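27 March 2020

Triltcombe Wetland Group opens online wader diary for people who stay at home

TRILTCOMBE — The Triltcombe Wetland Group announces today that its spring wader watch will take place this year in a new form. The guided walks at the Srour lagoon are canceled, and in their place the group opens an online diary, with the name Fluten, where everyone can read what birds are passing and can also write what they see from their own window or garden.

The diary is free of charge. Sightings are checked by two members, Rima Moussa and Suha Qaisi, who have led the walks at Srour for 14 years. A new entry appears each evening before 8 o'clock.

"Many of our visitors are beginners, and in spring they ask us always the same thing, how to tell a ruff from a redshank," said Hannelore Mayrhofer, chairwoman of the group. "Now they can ask it in writing, and we will answer with patience. The birds do not change their journey for us — they come as every year."

The first part of the diary holds 40 older reports from the lagoon, written by Najwa Harb, with her notes on wind, water level and arrival of the avocets. Her drawings of wading birds in flight will be added later.

The group asks kindly that people do not travel to the lagoon for the diary. Sightings of common birds are as welcome as rare ones. For each sighting please write the place, the hour and the weather, and if you are not sure of the species, please say it also.

The autumn walks are still planned. They shall begin in August at the Drunano hide, if the situation allows it, and the dates will be published in the diary.

Contact for press: Nour Abu Hammour, Triltcombe Wetland Group
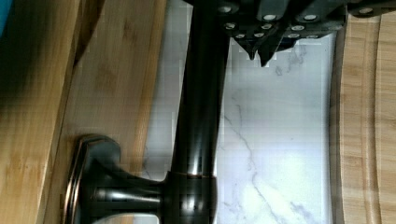
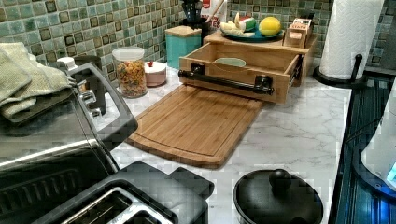
First picture: faucet in dark bronze finish. Second picture: kitchen countertop with bamboo cutting board.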